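Search this site Enter keywords Go

Print this article | E-mail to a colleague

3.2 Session content and progression

The training programme was carried out in the sports hall at Cotstead, with a second group at Brindeck following the same plan. Each session lasted 40 minutes and was led by an instructor who had received the written plan in advance. We asked the instructors not to change the order of the exercises, because the order has a clear effect on how tired the legs are in the last part.

A session began with easy movement of the ankles, hips and shoulders. After this came the main block, which had five stations: step-ups, rowing with an elastic band, a loaded carry, side shuffles and a press-up against a bench. Participants stayed at each station until the instructor gave a signal, then walked to the next one. Walking was chosen over jogging so that the older participants could recover their breath.

The load was increased only when a participant could complete the station in good form in 2 sessions following each other. We used the Weerakoon effort scale for this decision. It is a simple scale with words in place of numbers, and the participants learned it quickly. Some of them reported a lower effort than their breathing suggested – this was more common in the Brindeck group – and in such cases the instructor kept the load as it was.

3.3 Attendance and dropout

Attendance was written on paper and later entered in the Plivier register. A session was counted as attended if the participant finished the main block. Participants who missed the Saturday session could take part in a replacement session on a weekday evening, and we treated both in the same way in the analysis. The most frequent reasons for absence were work shifts and a cold. Knee pain was mentioned less often, mostly by participants who were new to step-ups.

We use cookies to remember your reading settings. Accept Manage choices 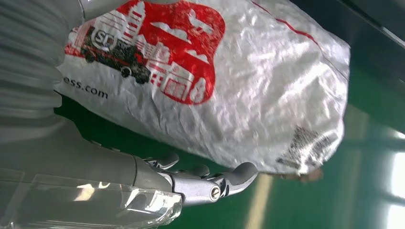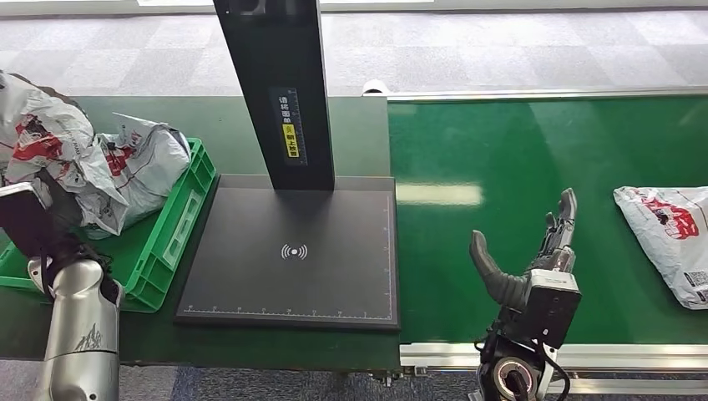 Figure 3. White plastic bags with red printing.

Was the 300-metre walking test repeated when a participant stopped before the end?

The test was repeated once, at the next session and before the warm-up. If the participant stopped again, the distance reached in the second attempt was used in the analysis.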